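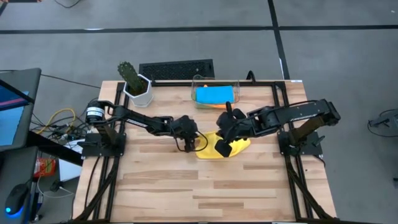 4 min read

Search the guide...

Section 4: Setting Up Your First Walk Cycle in Drusell

Welcome back! If your character's skeleton loaded without any red joints, you're ready for the fun part - making her walk.

1. Open the Rig tab and click the hip control (the big yellow ring). Everything else follows the hips, so please start there, even if the feet are calling to you.

2. Set the timeline to 22 frames and copy the first pose onto the last one.

3. Key the two contact poses, then the passing poses between them. Take your time with these!

4. Press Loop and watch it go around a good few times before you touch anything.

Note: If a knee pops, lower Leg Stretch a little at a time. Graciela Villalba, who wrote our leg solver, likes to leave it just under full.

Caution: Save a copy before you click Bake. Baking replaces your controls with plain keys, and Undo won't bring them back once the file is closed.

When the loop plays smoothly, go on to Section 5 and we'll add the arms.

165 shares | 22 comments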